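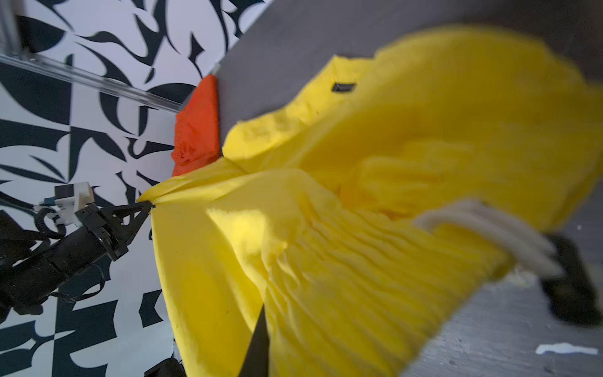

Unit 5: Lifting and dividing clump-forming perennials

Division is vegetative propagation, so each piece is genetically the same as the parent. It suits plants with a fibrous crown or a spreading rootstock: hardy geraniums, asters, heleniums, daylilies. It does not suit plants with a single taproot, such as eryngium, which are raised from seed or root cuttings.

Timing. Summer and autumn flowerers are divided in spring as new shoots show. Spring flowerers are divided after flowering, usually by the end of May. On heavy clay, as at the Bilar beds, autumn division leads to losses from winter wet.

Method. Water the clump the evening before. Cut back top growth to a hand's width. Dig well outside the crown and lever from several sides. Fibrous crowns are pulled apart by hand or with two forks back to back; woody crowns are cut with an old bread knife or a spade. Keep the outer pieces and discard the centre - it is the oldest growth and the slowest to re-root. Each piece needs roots and at least two strong buds.

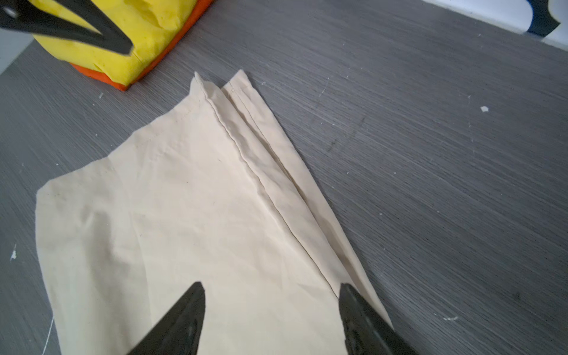
How deep should a division be replanted?
At the depth it grew before, with the buds level with the soil surface. Bearded irises are set higher, with the top of the rhizome exposed. Peonies flower poorly if the buds are more than 5 cm down.

Spacing and aftercare. Set medium-sized perennials 300 mm apart and firm with the knuckles. Water each plant in. Repeat weekly in dry weather until new leaves appear. Feed is not needed in the first month.

The Pornel trial bed (plot 1437) was replanted this way with asters. The pieces with three buds or more flowered in the same season; most of the single-bud pieces did not.

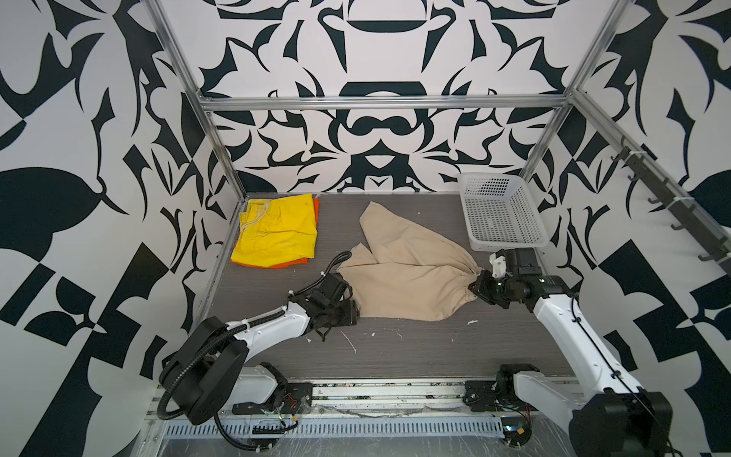 Meenakshi Tripathi notes that on the sandy soil at Gremden single-bud pieces are worth keeping if they are potted and grown on under cover until the roots fill the pot. She loses far more of them when they go straight into open ground.

Practical work is on Thursday at the Tavares plot. Bring a border fork and a knife. Read the section on rhizomes before Unit 6.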